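Used Dell workstation tower from Pendano – review

I bought this one refurbished from Pendano in April as a base for a cheap rendering box. It came with no drives and no operating system. The listing gave stock number 3341 and not much else, so I opened it up before spending money on parts.

The case is big and heavy. With the side panel off and the tower laid flat, everything is easy to get at.

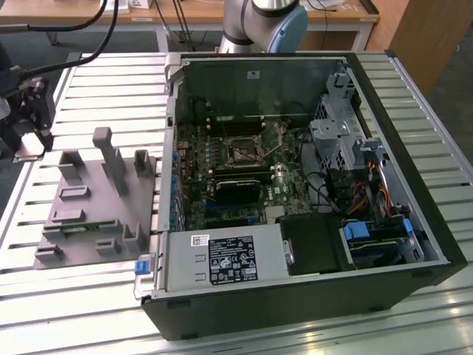
Side panel off, with the power supply along the bottom and its blue release tab at the left end.

The power supply is the best part of the design. It comes out by its handle and slides back in the same way. Drive sleds use blue latches too, and I had one out and back in 2 minutes. Cable routing is less good. The colored bundle running down to the sled is stiff and gets in the way of your hand. There were 20 screws in a bag taped to the case, none of them labeled. 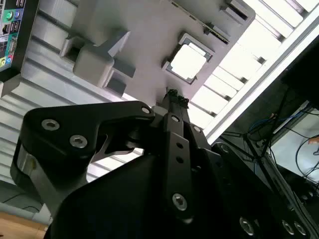
Memory upgrades are simple on this board, and I used a matched kit from Hostia that worked on the first boot. Changing the processor takes more care. The socket is square with a dark gray frame around it, and one of the long black slots runs close by, so a wide cooler needs measuring first. I went with a narrow Astitz model – $55, and quiet enough for a desk.

Pendano shipped it well packed, but the power cord was missing. Four stars.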